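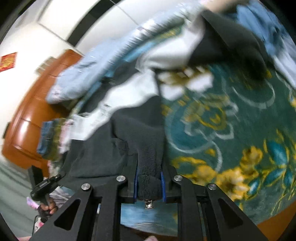

How often should the finger pads on a hand-held gripper be checked?
Before every shift, and again after 40 garments. Pads that have picked up lint slip on knits, and a slipped grasp is a bad demonstration.

Zullgate Hand Gripper, Textile Set

Two black hand-held devices, one for each hand, with slim blue strips inside the fingers. We love these on bedding and clothes! They pinch a fuzzy fold without chewing it up.

Good practice (from the Muloritz handling guide, March revision)
Close on a fold, never on a zipper or button.
Keep bare hands clear of the linkages while the fingers are moving.
Leave the cables slack enough to reach across a full bed.
Retighten pivot screws every 600 closes.
Retire the pads at 3,000. Log the number, please, even if they still look great.

Spare pads: part 266, sold in pairs
Also fits: Flodska short handle
Carry case: Khasawneh soft case, sold separately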